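Doors That Stick, Handles That Droop, and Other Things I Fix in My Socks

We've been in the Hiltness house three years now and I don't think a single door in it has ever hung straight. So I've gotten good at doors! Or at least I've gotten good at the cheap stuff you try before you call someone.

Start with the hinges. Open the door halfway, lift up on the handle and see if the whole thing moves. If it does, tighten the top hinge screws by hand (a drill will strip them, ask me how I know). If a screw just spins, pull it out, pack the hole with wooden toothpicks and a little wood glue, snap them off flush and put the screw back in. My friend Lizelle Zwane uses golf tees for this and swears they hold better, but I never have golf tees. 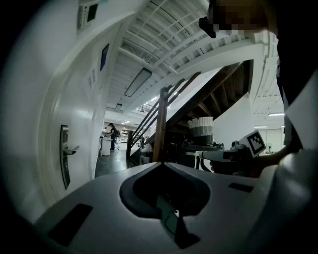
Dark sleeves, gray gear, and a good grip on it.

For squeaks, tap one hinge pin out at a time, wipe off the black gunk and rub the pin with petroleum jelly. Cooking spray works for a week and then it gets sticky and collects dog hair. Please don't.

If the door only sticks in summer, leave it alone until October before you sand anything. I planed a bathroom door in a heat wave once and by winter there was a gap you could mail a letter through.

Lever handles are their own little project. When one starts to sag, look for a tiny set screw on the underside, which usually takes a hex key. Snug it up, try the lever, and snug it again if it wobbles. 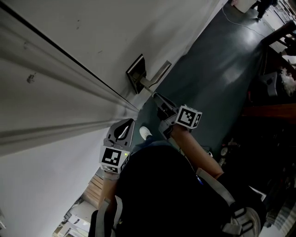 Scuffs come next, while you're already down there. A damp melamine sponge gets most shoe marks off white paint, but go lightly, especially on a gloss finish, or you'll end up with a dull patch that shows every time the sun comes in. For the grooves in the molding I wrap a rag around a butter knife and use warm water with a drop of dish soap. An old toothbrush is fine too.

And keep your touch-up paint in a small jam jar with the room name on the lid. I have a whole shelf of them, and one just says "hall???"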